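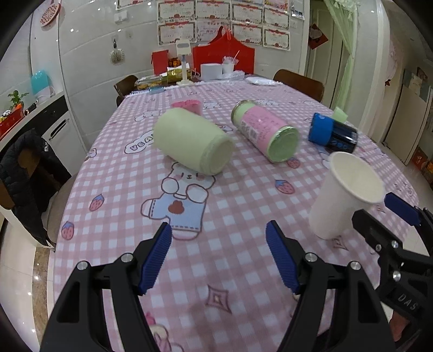

Long table with gingham cloth and a paper cup

Client keeps adding small things after sign-off, how do you handle it?

Posted by Songül Ağca
2 January 2025
Freelance and agency life > Clients and contracts

Hello everybody. I am a web designer, I work alone, and English is my third language, so please excuse me if some sentence is strange.

I have a client, I will call them Flaletti. They sell kitchen tiles and table linen from one shop and they want a new site with a small catalogue. We agreed a fixed price of 3000 euros. In the agreement I wrote: home page, catalogue page, product page, contact page, and two rounds of changes for each. They signed the designs and paid the first half.

After the signature the small requests started. First they wanted a second language. Then a page for trade customers, "very simple, only a form". Then the product page should show how many boxes you need for your wall, so a calculator. Each time the message is very friendly and begins with "just a small thing". I said yes to the first one and to the form, because they were nice and I did not want to begin with a quarrel. Now I have 16 open requests in my list and I do not know any more which of them belong to the project and which do not.

The developer I use for the difficult parts (he bills me by the hour) asked me last week who is paying for the calculator. I had no good answer for him.

My questions are these. How do I say no now, when I already said yes two times? Is it correct to send a new price in the middle of a fixed price project? And what do you write in your agreements so that this does not happen? I have read many articles about choosing a good client, but this client is good, I think. They pay on the day. The problem is more that the edge of the work was never clear.

Thank you for reading.

Reply from Rezaei
Member, mostly in Contracts

Good evening Songül. I have been in the same place and I also do not write English from birth, so we will understand each other.

I would separate the two things you gave already from the things you did not give. The second language and the trade form, leave them as a present, but write them down. In your next message put one line for each, with the price it would normally have, and then "included this time, no charge". It is important that the client sees a number. When they see no number they believe the work is zero, and this is natural, they are selling tiles and they do not know how long a form takes.

Then take your list and make three groups. The first group is corrections, where something you delivered is not like the signed design. These you do without discussion. The second group is changes to something that exists, for example another colour for the menu or a different order of the photographs. These go into your two rounds. The third group is new things. The calculator is a new thing, there is no doubt about it.

For the third group you send a change note. Mine is one page. It has a title, what will be made, what will not be made, the price, how many days it adds to the delivery, and a place to sign. I do not start before it comes back signed. I do not write a long letter with it. My covering message is usually like this:

"Thank you for the idea with the box calculator. It was not part of the designs we agreed in the autumn, so I have prepared a separate note with the price and the time. If you want it for the launch, please sign it by Friday. If you prefer to wait, we can add it after the site is online and nothing will be lost."

You see there is no word "no" in it. The client decides. In my experience half of the new things disappear when there is a note to sign, and the other half are paid.

About the days: please do not forget them. I once charged correctly for an extra booking page but I did not move the date, and I worked through all of April in the evenings. The client did nothing wrong, I simply did not ask.

For the next agreement, add a list called "Not included". I find it more useful than the list of what is included. Put there the languages, the writing of texts, the buying of photographs, training, and any page that is not named. Also write your hourly price for extra work, even if you hope you will not use it.

One more question from me: do you have only one contact person there? If the requests come from several people, ask them to choose one. It made a large difference for me with a family business where the two brothers did not speak about the site with each other.

Reply from Cendo

Raise your price. Fixed 3000 for a catalogue is too low anyway, so whatever they ask for will hurt. I put a quarter on top of every quote and then I say yes to everything and everyone is happy.

Reply from Zillora
Moderator

I agree with nearly everything Rezaei wrote. The advice to put a quarter on top can work for very small jobs, but Songül has a signed price already, so it does not help her this month.

Two additions. Tell your developer today that he should not begin the calculator until you confirm in writing. At the moment he may think it is ordered, and then you have a bill and no change note.

Second, I would telephone the client before the first change note arrives. Ten minutes is enough. You say that the list has grown, that you want to keep the launch date safe, and that you will send a short paper for the new items. A paper which comes without warning can look like a complaint, above all after some months of saying yes.

We have a template for a change note in the files section, number 4 in the list. It was written for print work, so take out the lines about proofs and paper. The thread stays open if you want to tell us what they answered.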